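Chapter 14
Doors, Keys, and Other Quiet Failures

Most people who open a book on robot safety are hoping for the big stuff. They want the welding arm that threw a fender. We will get to the fender in Chapter 15, and I promise it is worth the wait. First we have to spend some time with a locker door, which put more people out of work for an afternoon than the fender ever did.

The case comes from Ulilari, a small firm that set out to teach a machine to fetch things from lockers. The plan was sensible. People would open and close the doors with hand-held grippers, the grippers would record every movement, and a program called Himow would learn from the recordings. Naheed Orakzai ran the sessions. Greer Lindsay wrote the safety plan, which was three pages long and devoted most of them to batteries.

The batteries behaved perfectly. In May, after 800 recorded door openings, the trained arm was given its first locker. It took hold of the door, pulled, found that the door was locked, and went on pulling. The locker came with it.

No one was hurt, though Faisal Awan, who was standing nearby with a sandwich, has never been fully convinced of this. The bank of lockers tipped forward, came to rest against the arm, and stayed there while four adults discussed who should press the stop button.

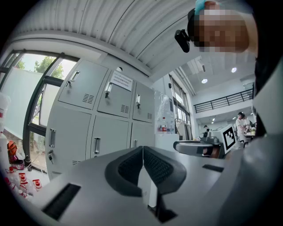 14.1 What the machine had been taught

A learning system knows what it has been shown. Himow had been shown people opening doors that opened. When a person meets a door that won't budge, she stops, says something unprintable, and looks for the key. At Ulilari, those attempts were marked as spoiled and thrown away before training. It was tidy housekeeping, and it removed every lesson on the subject of giving up.

The keys made things worse. Some hung in their locks during recording and some had wandered off in pockets. From the machine's side, a locked door and an unlocked one differed only in how hard they pulled back, and the grippers had no way to measure pull. 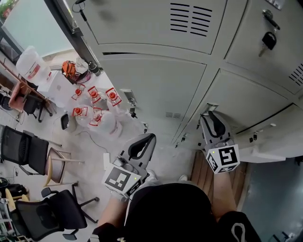
Figure 14.1 Working at the lockers with a gripper in each hand. A key hangs from one of the locks.

Nusrat Butt, who was brought in to review the accident, asked for the discarded recordings. They had been deleted to save disk space. Her report says this in one short sentence, and you can hear her putting down the pen.

14.2 Where the limit should have been

The arm did have a force limit. It had been set by the supplier, Dudotance, at a level meant to protect the arm. Protecting the arm and protecting the furniture are two different jobs, and protecting Faisal is a third. A limit chosen for one of them tells you very little about the others.

Butt recommended a much lower limit for any pull on a door, and bolts to hold the lockers to the wall. The bolts cost less than the lunch at which they were approved. She also asked for a new round of recordings in which failed attempts were kept and labeled, with the door's condition written down before each one: locked, unlocked, jammed, or already open. 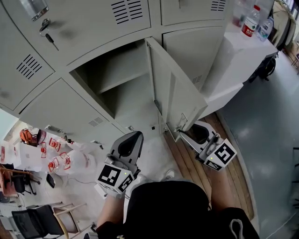 Keeping such a log is dull work, and dull work drifts. By the second week the entries under "jammed" had been replaced with the word "usual." Mereana Kereama, reading them later, had to phone Orakzai to find out which door was meant. It was the one that everybody in the building knew to lift a little before pulling. The knowledge was in every hand that had ever used it, and in none of the paperwork.

We will call this kind of thing an unwritten fix. You will find one in almost every workplace: the drawer you bump with a hip, the switch you press twice. People carry these around without noticing. A machine arrives without them, and does exactly what the written procedure says, with a good deal more strength than the person who wrote it.

Before reading Section 14.3, walk through a room you use every day and write down each unwritten fix you catch yourself making. Bring the list to class. You will need it for the hazard worksheet at the end of the chapter, along with a pencil and some patience with your own kitchen.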